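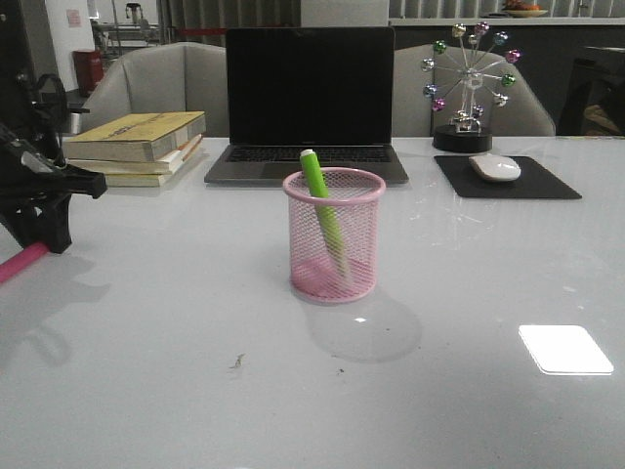 Bonsoir à tous. Je reprends la gestion du fonds de dotation de notre club de tennis, créé en 1993 pour financer les déplacements des équipes jeunes, et je bute sur l'affectation des recettes de la soirée de mai. J'ai rouvert les comptes sur le portable ce soir, le pot à crayons rose devant moi avec son unique feutre vert citron, qui me sert à marquer les écritures douteuses sur les relevés papier. Il y en a beaucoup. La soirée a laissé un solde net de 3761 euros. Le règlement du fonds dit que « le produit des manifestations est porté au capital », sans préciser si l'on parle du brut ou du net. Le traiteur et la location de la salle ont été payés par le compte courant du club. Faut-il rembourser le club avant de doter le fonds, ou tout verser et passer les frais en charge ?

filet_haut
Membre
Posté le 28 septembre 2023
Net. Le fonds ne peut pas capitaliser une somme qui doit encore rembourser des frais avancés par un tiers, même si ce tiers est le club. Remboursement d'abord, dotation ensuite, avec une convention entre les deux comptes.

revers65
Membre
Pas d'accord avec filet_haut. Si le règlement dit « produit », c'est le produit au sens comptable, donc le brut. Les frais restent une charge du club, qui peut décider de les supporter. On a fait comme ça à Skatum pendant des années et le vérificateur n'a rien relevé.

filet_haut
Membre
Que le vérificateur n'ait rien relevé ne prouve pas grand-chose. Le club supporte les frais s'il l'a voté. Sans délibération, c'est une avance. Question à l'auteur : y a-t-il un vote au procès-verbal ?

dotation_tc
Auteur du sujet
J'ai vérifié : rien au procès-verbal. La soirée y est mentionnée en une ligne, avec 198 entrées vendues, sans budget. J'ai repris le pointage à la table.

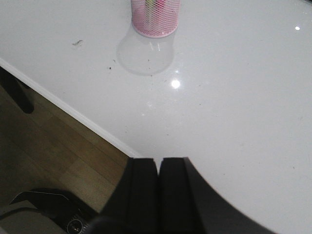 Coin de la table, côté pot à crayons.

Autre point que j'avais oublié : la société Bevan a fait un don le soir même, par chèque, avec la mention « tournoi » au dos. Le chèque a été déposé avec les recettes du bar. Don affecté ou non ?

lob_defensif
Membre
Une mention au dos d'un chèque n'a pas de valeur particulière. Il faut un courrier du donateur. Écrivez à Bevan, demandez une confirmation de l'intention, et en attendant isolez le montant dans un compte d'attente. Si c'est pour le tournoi, ça n'entre pas du tout dans le fonds.

revers65
Membre
D'accord sur le compte d'attente. Sur le reste je maintiens. Quel logiciel utilisez-vous ? Sous Cernama la ventilation par projet se fait à la saisie et on ne peut plus la modifier une fois l'exercice clos.

dotation_tc
Auteur du sujet
Jasosora, version de base. La ventilation est modifiable jusqu'à la clôture, par contre l'export mélange les dons et la billetterie dans la même colonne. Je sépare à la main.

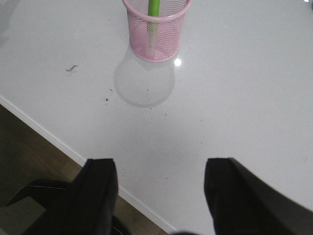

Le pot et le stylo vert.

filet_haut
Membre
Dans Jasosora, créez un second journal pour le fonds et passez les dons dedans. L'export se fait ensuite journal par journal. Reste à ressaisir l'existant, comptez une soirée.

lob_defensif
Membre
Pour la question de départ, le plus simple est de faire voter une interprétation de l'article à la prochaine assemblée : brut ou net, peu importe, mais écrit. D'ici là, ne dotez rien.

revers65
Membre
Ne rien doter, c'est laisser la somme sur le compte courant, et elle sera dépensée en balles avant Noël. Je verserais le net maintenant et le complément après le vote, le cas échéant.

dotation_tc
Auteur du sujet
Je retiens le versement du net, le don de Bevan en compte d'attente et le point à l'ordre du jour. Je crée le second journal ce week-end. Si quelqu'un a un modèle de convention d'avance entre un club et son fonds, je suis preneur.

filet_haut
Membre
Envoyé en message privé. Il date un peu, relisez l'article 4 sur les délais de remboursement avant de signer.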